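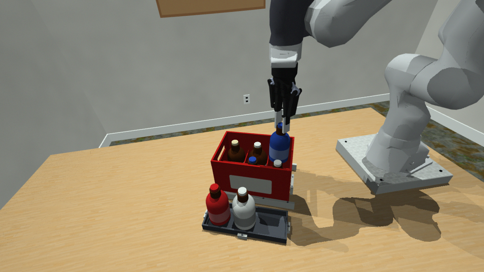 Simulation render: arm, bottle and red bottle crate.

Clumell Arena open day: court, shot tracking and training rooms
May 7, 2024

The Clumell basketball club opened its practice building to visitors for one afternoon between the end of the league season and the start of summer camps. Registration was capped at 100 people, split into groups of 20. Each group followed the same route: main court, equipment store, video room, strength room, medical room, then back to the court for questions. The notes below follow that order.

Main court

The floor is a maple surface on a sprung subframe, replaced in April. The old floor had been down long enough that repeated sanding had brought the wear layer close to the fasteners, and the club chose full replacement over another refinish. The panels are portable. They lock edge to edge with steel pins and can be lifted for other events, although the club plans to leave them in place through the summer.

The paint scheme has been reduced. The previous floor carried volleyball and badminton lines, and players had complained that the volleyball attack line ran close to the three-point arc in the corners. The new floor has basketball lines only. Volleyball has moved to the annex, which has a synthetic surface.

There are 6 baskets: two on the main axis and four on the side walls. The main units are floor-mounted, with a counterweighted base and a padded front. The side baskets fold up against the wall by electric winch. Staff lowered one for each group. The motor is slow and stops if the key switch is released. Rim tension on the main baskets is checked before every home game with a gauge, and the readings go on a card kept in the scorer's table. The side baskets are checked monthly.

Lighting was raised to meet the requirements for streamed games. I stood under the north basket and looked up along a normal shot line, and the fixtures are far enough outside the lane that glare was not a problem. From the south corner it was noticeable. The guide said diffusers are on order.

Equipment store

Balls are kept on racks by age group and checked for pressure weekly. The senior team rotates game balls so that no ball is used in a game before it has had several practices on it. New leather is slick, and the club prefers the grip after the surface has been worked in.

The store also holds two shooting machines from Blöndal. Each has a net that collects made and missed shots and a launcher that returns the ball to a preset spot. Release interval, pass angle and pass speed are set on a panel. Visitors were allowed to try one at a fixed setting. The pass arrives flat and at chest height, and it takes several repetitions to get the feet set in time. The collection net forces a fairly high arc, and the coaching staff treat this as a drawback for some guards who already shoot high.

Video room

This was the most detailed stop. The club records every practice from fixed positions above the court and tags possessions in Skundent, a software package used by several teams in the league. Tagging is done by hand during practice by a student assistant with a keypad, then corrected the same evening.

The example shown was a pick-and-roll report from the past season. It held 187 possessions, sorted by the coverage the defense used: drop, switch, hedge or blitz. Each row linked to a clip. Selecting all possessions against drop coverage produced a playlist, which the assistant played at double speed. Most of the turnovers in that playlist came from the same pass, a pocket pass thrown late after the second defender had recovered. The staff said this single finding changed two weeks of practice planning.

Someone in my group asked whether the software could do the tagging without a person. The answer was that automatic tagging handles shots and rebounds well and off-ball screens poorly. The club corrects too many of the screens for it to save time. Opponent scouting is done in the same system, with a limit of two pages per game on what the players receive.

Strength room

The room is narrow and laid out along one wall, with racks at one end and open turf at the other. Jump testing is done on a contact mat. The staff record countermovement jump height at the start of the week and compare it with the player's own average. A clear drop leads to a lighter session. Players are not ranked against each other, and the results are not posted.

Ceiling height limits what can be done here. Overhead throws with a medicine ball have been moved to the annex, and taller forwards do some pressing movements seated.

Medical room

Groups could look in from the doorway only. There are two treatment tables, an ice bath and a taping bench. Ankle injuries account for most of the work. The club requires a brace or tape for the first weeks after return to play, and the choice between them is left to the player.

Questions

Most questions concerned seating and youth places. Seating at the east end will be rebuilt with retractable rows before the season opener against Cokeck. Capacity will stay the same, but the bottom row moves back from the baseline to give more run-off space. The current distance meets the rule with little to spare — one visitor paced it out while the guide was talking.

Youth tryouts are open to players from outside the district. Applicants attend two sessions, and results are sent by email. The club does not hold places for siblings.

Practical notes for visitors

The entrance is on the parking lot side, and the street doors stay locked outside game days. Outdoor shoes are not allowed on the maple floor. Shoe covers were handed out at the door, but they are slippery on the stairs to the video room, and clean indoor shoes are the better choice. The tour ran ninety minutes. The video room is up one flight with no elevator; the rest of the route is on one level.

The next open day is planned for after the preseason tournament. Registration will be through the club office.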